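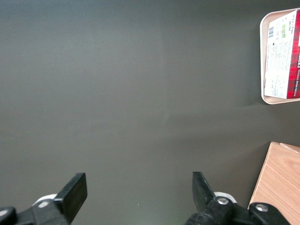
Ruaridh Buchanan
Motion planning and perception, Diltdale

Fri 20 September

A long day, and mostly a good one, so I want to get it down before I eat something and forget half of it.

I spent the morning on the tray again. The shortbread box was in it, red tartan side and all, and from the wrist view we only ever get the left part of either of them before the picture runs out. The old Boser segmenter wants a whole outline before it will call something a tray, so it kept handing the planner a box floating over the table with no rim under it, and the planner (bless it) kept proposing a straight sideways approach right through where the rim should be. I have lost a good part of this month to that rim.

What I did in the end was let the tracker hold on to partial shapes and carry them over between views, with the hidden side marked as unknown. Unknown counts as solid until we've looked. Chih-ming suggested it back in March and I said it would be too slow — I owe Chih-ming a coffee, and probably a nicer tone of voice. Over 262 replayed approaches the planner now asks for a second look first in 226 of them, and I'm still reading through the rest.

The wooden board is another matter. It sits low on the right, close in by the bracket, and the self-filter that masks out our own hardware was nibbling at its corner. I cut the mask margin down and the board came back, but so did one of the bracket screws, which the tracker cheerfully reported as a very small object. Then there was the white speck on the tabletop between the fingers, which got its own track number and a grasp score! I raised the minimum cluster to 128 points and it went away, though I'd like a better answer than that before we try anything small.

Planning time is up, as I feared. I capped the sampler at 3000 nodes and that helped some. Chih-ming wants to move the whole lot over to Serrano next week and I'm coming around to it, grumbling all the way. Must remember to push the mask change on its own branch first.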